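Home Reviews Workshop Desk Archive About

Initz Cable Kit, Long Version: Review

Reading time: 9 minutes

The Initz kit is a set of parts for routing and covering loose cable under and around a table. It comes in a short and a long version. The long version is reviewed here. It contains braided split sleeve, adhesive anchor plates, screw-down saddles, reusable hook-and-loop ties, and a strip of printed labels. Total piece count is 41, of which the ties make up the largest share.

I bought the kit to replace a mix of zip ties and tape that had built up under a table in regular use. Zip ties hold well but have to be cut whenever a cable is added or removed. Tape leaves residue and lets go in warm weather. The requirement was a system that could be opened and closed by hand, would not mark the underside of the table, and would keep power and data lines on separate paths.

Packaging and documentation

The parts arrive in a flat carton with a divided inner tray. The tray is worth keeping, as it is the only place the parts have a fixed position. The instruction sheet covers anchor spacing and surface preparation in adequate detail. It says nothing about load limits for the adhesive plates. The short version of the kit is supplied with the same sheet, so several steps refer to parts by a letter code that does not match the codes molded into the long-version saddles.
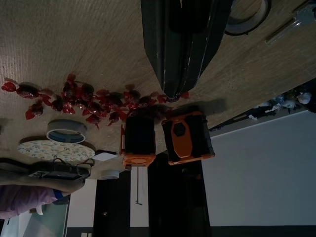 Adhesive plates need a clean, dry surface and a full day before any weight is hung from them. I wiped the underside with alcohol and let it dry. Plates pressed onto sealed wood held without movement through the test period. Plates pressed onto a raw edge came off within a few days, and the adhesive pulled some fiber with it. For raw or textured surfaces, go directly to the saddles and use the screws.

The screws supplied are short enough for most tabletops but should be checked against the actual thickness before driving. They have a shallow cross recess that strips easily with a worn bit. I replaced mine with pan-head screws from stock.

The sleeve

The braided sleeve is the main reason to choose this kit over a cheaper one. It is a split tube with an overlap of slightly more than a quarter of its circumference, so it closes on itself without a zipper. A cable can be added at any point along its length. The braid is fairly stiff and keeps a round section when half empty, which helps when pulling in another line later.

Cut ends fray. The sheet recommends a hot knife. A utility knife followed by a brief pass with a lighter produced an acceptable edge, though the melted rim is sharp and should be rubbed down before a cable is drawn past it. Tridport sells a similar sleeve with finished ends in fixed lengths. It is neater, but the fixed lengths rarely match a real run, and it costs more per foot.
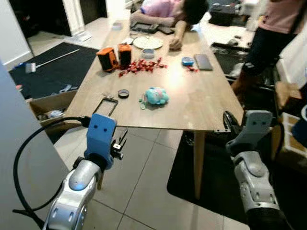

Light wood-grain table in a tiled room.

Tiled floors affect the choice of route. Adhesive floor channels bridge the grout lines and lift at those points, so a run that leaves the table is better dropped straight down a leg and taken along the wall. The saddles fit square legs well. On round legs they rock, and a tie wrapped around both leg and sleeve is more secure.

Bend radius

Most cable failures in a table setup occur near the plug, where the jacket is bent tightly against the connector. The kit does nothing to prevent this and in one respect makes it worse, as users tend to pull everything tight once the anchors are in place. Leave slack at the plug end and fix the first anchor well back from it.
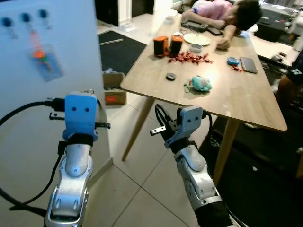

Moving equipment needs more slack than fixed equipment, and the sleeve should stop short of any section that has to flex. Where a line is thick, the free portion should be left as an open loop. The thick black cable on the left of the photo is a reasonable model: it leaves the blue housing at the side and makes a wide curve before it runs back. A loop of that shape should be left bare, with the sleeve beginning only once the line has settled on a fixed path. Sleeving the curve itself adds stiffness and transfers the bend to the connector.

Ties and labels

The hook-and-loop ties are rated by Initz for 200 openings. I did not test to that figure. After repeated use over the period, the closure was still firm, with some lint in the hooks. The ties are supplied in a single length, too long for one data line and just adequate for a full sleeve. Excess can be trimmed with scissors.

The labels are poor. The printed face smears under alcohol, and the adhesive lifts on rubbery jackets. A flag label from Salley, folded around the cable and pressed to itself, stayed put on the same jackets.

Comparison

The Nasr under-table tray is the obvious alternative. It holds power strips and adapters, which the Initz parts cannot do, and it needs only 3 fixing points. It collects dust and offers no separation between lines. For a desk with many adapters, buy the tray. For long runs with few adapters, the Initz kit is the better purchase. The two can be combined, with the sleeve entering the tray from one end.

Installation took about an hour, excluding the wait for the adhesive. One later change, adding a data line to a closed sleeve, was done by hand without removing any anchor.

Good: split sleeve, reusable ties, solid saddles.
Poor: labels, screws, mismatched part codes, no load data.

Recommended for sealed wood tables and fixed runs. Buy the short version only if the full route can be measured in advance, as extra sleeve is not sold separately.

Contact | Copyright, all rights reserved | Back to top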